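4.2 Freeze-up timing and travel on the Drikwood

The most exciting result of the season came from the lower Drikwood, where we had expected very little. Ice travel between Vastcombe and the Tuvska landing depends on a short stretch of slow water below the second bend, and people there have long said that it freezes from the east bank first. Our soundings bear them out very well. Of the 111 holes drilled in November, 29 fell on this stretch, and in every one of them the ice near the east bank was thicker than the ice at mid-channel.

We were just as pleased with how well local judgement matched the drill. Before each crossing, Czesław Bednarek, who has run freight sledges on the river for most of his life, marked on a paper map the places he would avoid. All 5 of the thinnest readings lay inside his marks, and so did the inlet of the Sobczak creek, which our own model had rated as safe! 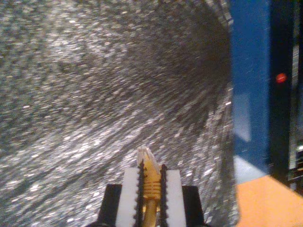
Figure 3. Glittering silver surface, with a darker area towards the upper right.

The creek deserves a closer look. It carries warmer groundwater into the main channel, and the effect reaches much further downstream than the model allows, to around 100 metres past the mouth. Snow makes matters worse by hiding the change in colour that travellers use as a warning. Bednarek told us that he listens for it instead, tapping ahead with an iron bar, and we would love to see this tested properly with a simple sound recorder.

Two cautions apply. The holes were drilled in the morning, when the ice was at its coldest, and we have no readings from the rapids above Vastcombe. Section 4.3 turns to the spring break-up, for which the travel diaries are far more complete.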